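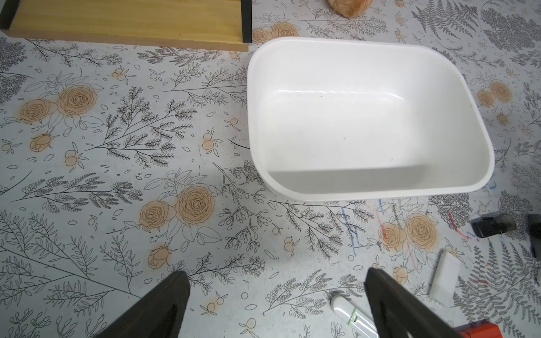

Wrist view, gripper open, white basin up ahead. Our rose tablecloth, pen marks and all.

KIT CORNER: the Norkden tabletop arm

Quick one this issue, deadline was yesterday. We've had the Norkden starter kit on loan since March and people keep asking if it's worth the money. Short answer, yes for clubs, maybe not for one person at home.

What you get: arm, two-finger gripper, small wrist camera, power brick, clamp, a bag of spare screws. Software is a download. Setup took Zhenhua Lei most of an evening, mainly the clamp, which does not like thick tables. Manual is thin. Page 9 has the wiring drawing upside down, so don't panic.

The job we gave it is plain tidying. Small stuff scattered on the cloth, plastic basin, pick up and drop in. You drive it by hand with the leader handle, save each run, then train on the lot. The makers suggest 100 runs per task. Ilgın Polat did most of ours and says the handle gets stiff on the wrist joint after an hour or so. Bring a cushion for your elbow.

Good: the fingers. Dark, broad, taper to a flat tip, and they hold on to slippery things better than the Dullier ones we had last year. Camera picture is clear enough to steer by. Quiet too.

Not so good: cable to the wrist is too short, it tugs when you reach far left. Saving runs is slow on an old laptop. And the app forgets your arm settings evry time you update. Write them down.

Support was decent. Dennis Urio emailed about the cable and had a reply next morning, longer one in the mail, free. It hasnt come yet.

Price to clubs is 2000 with the camera, some 100 less if you already own one that fits. Replacement fingers are sold as a pair only. Annoying.

Loan unit goes back after the May 13, 2026 meetup at Sadside, so that's the last chance to have a go. Doors at the usual time. Elvia Cuautle has the sign up sheet, slots are short, please be on time for yours. Oğuzhan Akbulut is bringing the Ağca arm the month after, review to follow if I get to it.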